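Our lab at Irnby has been moving its plate handling onto an arm since spring, and most of the planning is done in simulation before anyone touches the bench. I run the sample prep group, so my interest is less in the arm than in how the working day is divided once it is in use.

The workload is easy to state. We process 651 plates in a normal week. Each one is moved by hand several times between labeled positions, and 332 of them need a second pass. Total moves come to about 3,000. The moves are short and dull, and they set the schedule for everything else. 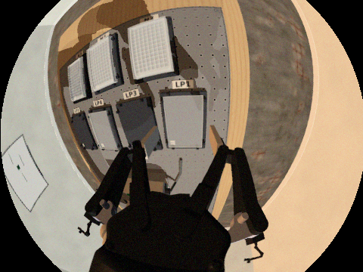

Does the arm reduce the number of people needed on a shift?
At our site the head count stays the same, but one technician per shift moves from carrying plates to checking results and clearing exceptions.

The exceptions take more time than the vendor's estimate allowed. Puvari, the integrator, counted a misplaced plate as a fault to be reset. For us it is also a record to be corrected, a supervisor's initials and sometimes a repeat of the assay. We asked for a log format that our people could read without opening the Rojanasak scheduler, and got it in the second revision. 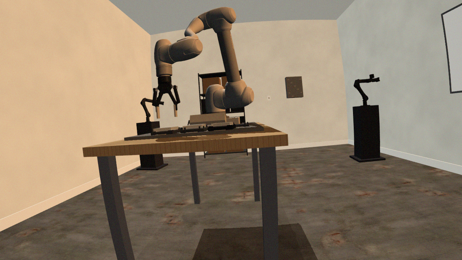

Job descriptions were the slowest part. The old grade for a prep technician was written around manual throughput, and the new tasks did not fit any line of it. Reach also came up in the same talks, as the group wanted to know where a person could stand. In the simulated room the big arm comes up from behind the table and bends over to the left, with the gripper pointing straight down, so the front edge is the obvious place for a person to work. We wrote the front edge into the procedure as the loading side and left the rest to the safety review.

Training runs three half days. The first covers stopping and restarting the cell, the second covers teaching a position, and the third is spent on paperwork. Two of our longest-serving technicians asked for more time on the second and less on the first. They were right about the second. Restart still needs its full half day. 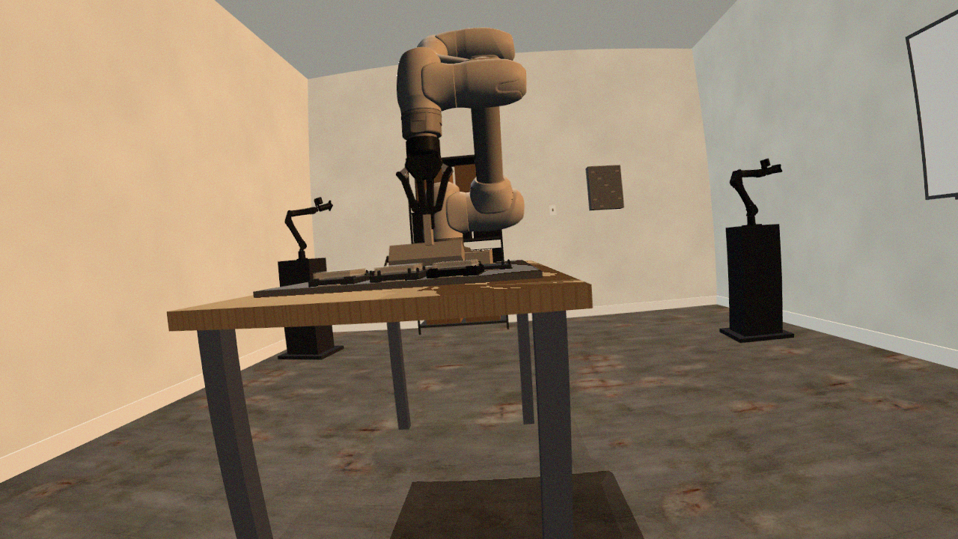
The pay question is open. Skevier, our parent company, treats the new duties as a lateral change until the October review, and the group has asked for a written date after that. I have put the training hours and the exception log in the same file so that both sides work from one set of numbers. Manual transfer stays in the procedure as the fallback, and every technician repeats it once a quarter.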